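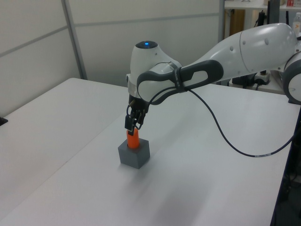

Orange peg in the gray block, white table.

Print this page | E-mail this message
Search the archive: Enter keywords Go

Subject: Re: Peg and block sets – fit and finish

Li list wrote:
> We have 16 of the gray blocks from Cumico and the pegs
> are tight in some of them. Is it the block or the peg? And does
> anyone know whether the orange ones come with square ends?

Check the block first. We had the same trouble with our June order and it was a burr just inside the hole. A few turns with fine sandpaper wrapped around a pencil took care of it. Don't sand the peg, or you will end up with one that only suits one block.
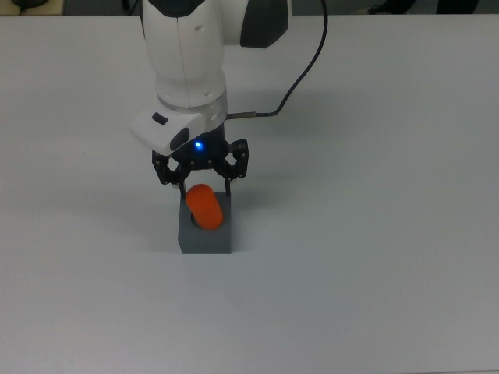 Reading time: 2 minutes

On the ends, the orange pegs we use are rounded. I have not seen a square version in the Cumico list. Tretadier sells a square-ended peg, part 174, but it is a different diameter and I would not mix them.

A matte block on a white table is easy on the eyes – glossy ones gave us glare. Keep the table clear of grit, which ends up in the holes.

Bralska has 19 spare pegs in a drawer if you want to try one before you order. Write to me off list and I will mail you a couple.

Last updated: February 2, 2023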